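Arncombe Reports Two-Arm Placement Method That Plans Around the Last Open Slot

PRONDEN, March. Arncombe today released the results of a study on two-arm robotic placement in compartment racks, along with the training code and the evaluation protocol. The method, named Hestulico, is meant for tasks where a part has to go into a fixed compartment while its neighbors are already in place.

Placing a part in an empty rack is a well-understood problem. Placing one in a rack that is almost full is harder. The fingers of the gripper need clearance on both sides of the part, and neighboring parts take that clearance away. Small errors in approach angle lead to contact with the rack wall or with a part that has already been seated. In earlier tests at the Pronden laboratory, most failures were recorded on the final placements of a run.

Hestulico handles the two arms as one system. A single policy reads the head and wrist cameras and outputs motion for both arms at each step. A second, smaller network scores each candidate approach by the free space it expects to find at the rack, and approaches with a low score are dropped before the arm moves. The arm that is not placing a part is assigned a waiting pose, and that pose is part of the plan.
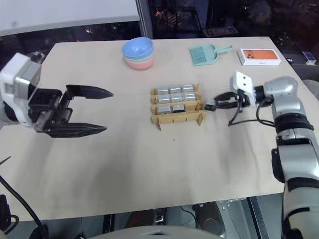
The policy was trained on 308 demonstrations recorded by teleoperation. Unrelated household items were left on the table during recording, and their positions were changed between sessions. No markers were fixed to the rack or to the parts. Reflective metal parts were chosen on purpose, as highlights on polished surfaces tend to degrade depth readings and have been a known source of error in the group's earlier work.

Evaluation was carried out over 60 trials. Each trial began with a partly filled rack and was counted as a success only if the part was fully seated and no other part had shifted out of its compartment. Hestulico completed 55 of the 60 trials. The baseline, which used the same demonstrations but controlled each arm with a separate policy, was run under the same starting conditions and completed 67 percent of its trials. Three of the five Hestulico failures were caused by a part rotating in the grip during transfer. The other two were stopped by the force limit at the rack wall.

"The gain comes mainly from the waiting arm," said Océane Li, who led the study at Arncombe. "With separate policies, the idle arm often stayed where it had finished its last motion and blocked the better approach. Once its pose was planned together with the placement, those cases mostly went away. Rotation in the grip is still open, and we have not solved it with this release."

The study has several limits. All trials used one rack design and one part size. The rack was not fastened to the table, but it was set down by an operator before each trial and was not moved during placement. Cycle time was recorded but not optimized, and the current version is slower than a scripted routine on a fixed fixture.

Further tests with mixed part sizes are planned with Ye, a supplier of small machined components that provided the parts for the study. Those tests will also compare two fingertip surfaces intended to reduce rotation.

The code, the trial logs and a technical report are available from Arncombe on request. Recordings of the failed trials are included with the logs.

About Arncombe
Arncombe develops control software for two-arm robots used in assembly and kitting. Its research laboratory is located in Pronden.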